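Hand-held demos: questions we keep getting
Nastbridge home tasks page, kept by Keegan Partington

Does the robot learn just from me doing the job?
Sort of. You do the task with the gripper in your hand, and the recording is used for training. One go teaches it next to nothing. Our tidying set has 463 demos and I still wouldn't leave it alone with a sofa.

Why not drive the arm by remote control?
We tried. Remote control gives you the arm's own movements, but it's slow and people get fed up. Hand-held is quicker -- it also lets you twist your wrist in ways the arm can't copy, and those demos get binned.

Is it true that 4000 demos will fix everything?
I've heard that said. I haven't seen it shown. Ataahua Tautahi reran the cloth task in May with more demos, and it still fumbled thin items.

Do soft things count as easy?
No. They fold, slip and hide behind the fingers. Close slowly and hold for 2 seconds before you lift.

Can I redo a bad one?
Yes, up to 3 times. After that, move on to another item.

Should I clear the room first?
Please don't. A spotless room makes for flattering results.
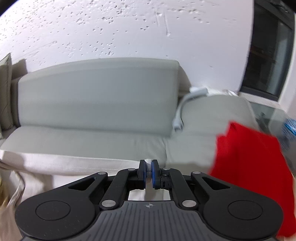
Small white item held between the blue pads, sofa behind.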